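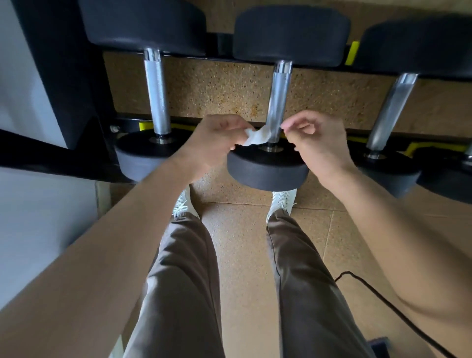
Progress report to the Cilberg Fund
Litthorpe bill-tracking project, second period
Prepared by Inese Luik, December 2020

Your grant letter asked us to say whether people in Litthorpe find it easier to follow a bill through the provincial legislature than they did in April. My short answer is that I doubt it, and the traffic numbers we were so pleased with in the last report don't change my mind.

Work done

We entered 1,138 bill stages into the tracker, covering first reading through to assent. Agathe Lemaire checked each one against the printed journals and found 36 where the online record gave the wrong committee or the wrong date. We wrote to the clerk's office about all of them. Half have been fixed. For the other half we got the same form letter, twice.

Gonçalo Macedo finished the plain-language summaries for the property tax amendments and the municipal borrowing bill. The borrowing summary went through five drafts and I still think the paragraph on debt ceilings is hard going. He disagrees.

Use of the site

The site had almost 3,000 visits over the period. I would ask you not to put that in your annual report without a note beside it. Most visits lasted less than a minute, and a good share landed on the page for the daylight time bill, which was in the news anyway. Only 18 people signed up for email alerts. Several of those work at the legislature.

Sulla, the alert software we licensed on Saulius Ozoliņš's advice, sends notices promptly when a bill changes stage. It doesn't catch amendments made in committee, where most of the real changes happen. The vendor says this is coming. The vendor said so in April too.

Money

Spending is under budget on travel and over on software. Settimio Dal Bello has sent the ledger separately. We'd like to move the unspent travel money to journal checking and need your written approval.

Next period

Agathe will start on the Žukauskas electoral boundaries bill, which has been sent back to committee and may die there. We plan to phone the people who signed up for alerts and ask if they read them. I would hold off on the proposed second site until we have those answers. The application promised it, I know, but I can't see what it would do for anyone that the first one doesn't.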